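Modules > Environmental Communication > Handouts > Unit 7

Print this page | E-mail this page

Last updated: March

Unit 7: Public figures and environmental campaigns

Purpose of this handout

This handout accompanies the second lecture on campaign design. It considers the use of well-known spokespeople in campaigns about household behaviour, and it should be read before the seminar. Students who missed the first lecture should read the handout for Unit 6, as the terms "message", "messenger" and "audience" are used here without further definition.

7.1 Why a messenger is chosen

An environmental campaign usually asks people to do something small and repeated: to shorten a shower, carry a bag, mend a coat, leave the car at home. The cost to each person is low, but so is the reward, and the benefit is shared with strangers. Under these conditions, information alone tends to have a weak effect. Most people already know that a dripping tap wastes water.

Campaign planners therefore look for someone who will be noticed and believed. These are separate qualities. A popular singer may be noticed by a very large audience and believed by very few of them on the subject of river pollution. A local water engineer may be believed by everyone in the hall, and the hall may be nearly empty. The choice of a messenger is a judgement about which of the two is in shorter supply.

Three questions are used in this module when assessing a choice of messenger:

(a) Does the intended audience already pay attention to this person?
(b) Is the person's known conduct consistent with the request being made?
(c) Would the audience regard the person as one of their own?

Question (c) is often neglected by international bodies, which have tended to appoint figures known across many countries. A national or regional figure may reach fewer people in total but will often carry more weight with those reached. Language is part of the reason. Shared habits matter too, as a speaker who grew up with the same kitchens, markets and bus routes can make a request that fits them.

7.2 Case: the Raltance refill campaign

The town of Raltance introduced a refill scheme for washing-up liquid and laundry products. Shops taking part displayed a green card in the window, and customers were asked to bring their own bottles. In its first phase the campaign relied on printed leaflets and a stall at the Sunday market. Awareness was good, but use of the scheme was low.

For the second phase the organisers approached a radio presenter from the neighbouring district of Privik. The presenter was well liked, and had spoken on air for years about cooking and thrift. The campaign consisted of 26 short broadcasts, in which the presenter described ordinary errands and mentioned the refill shops in passing. No broadcast was given over entirely to the scheme.
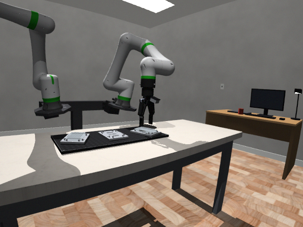 At the close of the second phase the organisers collected 224 completed questionnaires from customers at the shops taking part. Respondents were asked how they had first heard of the scheme and what had led them to use it. Many had first seen a leaflet, but named the broadcasts as the reason for their first visit. The organisers concluded that the leaflets had supplied the facts and the presenter had supplied the prompt.

Students should treat this conclusion with some care. The questionnaire was given only to people who were already in the shops. It records nothing about residents who heard the broadcasts and did nothing. It also relies on memory, and a friendly voice on the radio is easier to remember than a leaflet. A stronger design would have included a comparison area in which leaflets were distributed and the broadcasts could not be received.

7.3 Case: the Nostarov tree appeal

The Nostarov appeal invited residents to sponsor street trees and to water them during dry months. Its messenger was an athlete of national standing. Attendance at the launch was high and the press coverage was favourable. Within the same season, however, a newspaper reported that the athlete was advertising a brand of large private car. The appeal did not respond for two weeks, and much of the later coverage dealt with the contradiction.

The case is commonly cited as an example of failure under question (b). Two further points should be noted:

- Sponsorship income was received mostly before the report appeared and was not returned. The financial aim of the appeal was met.
- The watering request fared poorly from the start. Residents had been given no named tree, no date and no means of reporting that the work had been done.

It may therefore be argued that the weakness of the appeal lay chiefly in the request itself, and that the athlete's conduct received more attention than it deserved.

7.4 Limits of the approach

The use of public figures has been criticised on the ground that it places responsibility upon individuals and draws attention away from industry and government. Kong (set reading 2) puts this argument at length, with reference to packaging. The opposing view holds that habits formed at home can build public support for wider measures. The evidence on both sides is mixed, and essays that present it as settled will be marked accordingly.

7.5 Preparation for the seminar

Select one environmental campaign that has used a public figure, and write one page in which you apply questions (a) to (c). State plainly what the audience was asked to do. If you cannot find a clear request in the campaign material, say so and consider the consequences. Copies should be brought to the seminar on paper.

Print this page | E-mail this page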